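Frequently Asked Questions About Giving to Zeleke Hall

Last updated June 15, 2022

Thank you for thinking about a gift to Zeleke Hall! We get a lot of letters and calls from people who love coming to concerts here and would like to help but aren't sure how it all works, so we've tried to put the most common questions in one place. If yours isn't covered, please do call the giving office. We like talking to people, and there is usually coffee on if you'd rather stop in.

Who started Zeleke Hall, and who pays for it now?

The hall was built with money left by the Zeleke family, who ran a shipping business in Serkport and were, by every account we have, hopeless singers who adored music all the same. Their gift paid for the building and for the first few seasons. These days ticket sales cover a good part of what it costs to put on a season, and the rest comes from donors, rentals, and a small endowment that we try very hard not to dip into.

Is there a smallest gift you'll accept?

No, there isn't. We have had gifts of $2 tucked into a program and left on a seat, and we were every bit as glad to have them. If you give online the form will suggest some amounts, but you can type in whatever you like.

What do I get if I become a member?

Membership starts at $80 a year. Members can buy tickets before they go on sale to everyone else, and they're invited to the open rehearsals we hold each season, which are a lovely way to hear a piece taken apart and put back together (bring a sweater, the hall runs cool in the mornings). At $200 and up you may also bring a guest to the July garden concert, and your name goes in the season program unless you ask us to leave it out.

Can I name a seat for someone?

Yes, and many families do. A named seat is $1,000, and you may pay it all at once or spread it over a year. A small plate goes on the armrest with up to two lines of your choosing. We'll send you a proof of the wording before anything is engraved, so please look at the spelling with care, and maybe have a second person look too.

Some seats are already taken, of course, and the front of the balcony goes quickly. Tell us roughly where you'd like to be and we'll let you know what's open.

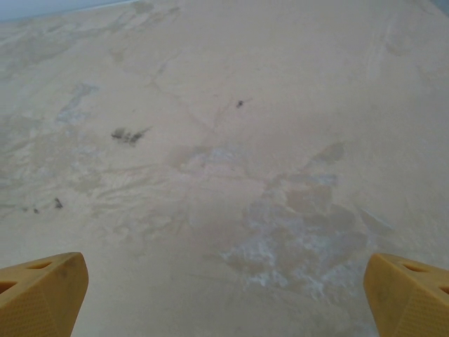
Photo: Zeleke Hall / Letay Moges

May I choose what my gift is used for?

You may. The three funds people ask for most are the Akach Young Players Fund, which pays for lessons and instrument loans for children in town; the visiting artists fund; and the building fund. If you don't pick one, your gift goes to general support, and that's a big help to us too, as it lets us say yes to things we hadn't planned on, or fix whatever has just stopped working backstage.

Do you take gifts of instruments?

Sometimes. We're always happy to hear about student-size violins and cellos in playing shape, and we can often place clarinets and flutes. We're sorry to say we can't take any more upright pianos. Please call before you bring anything over, even if it's small.

How do I leave something to the hall in my will?

Your lawyer can add a line naming Zeleke Hall, and we can send the wording and our tax number for that purpose. You don't have to tell us you've done it, though we'd love the chance to thank you while you're here to be thanked. People who let us know are invited to join the Urnska Circle, named for the quartet that played our opening night.

Will my gift be tax-deductible?

In most cases, yes, apart from the value of anything you receive in return, such as a dinner. Your receipt will show the amount. For anything more involved than that, please ask your tax preparer, who will know much more than we do.

Who should I get in touch with?

Letay Moges looks after giving and membership and can help with nearly all of the above. The office is up the side stairs on the harbor side of the building, and there's an elevator just inside the stage door if you ring first.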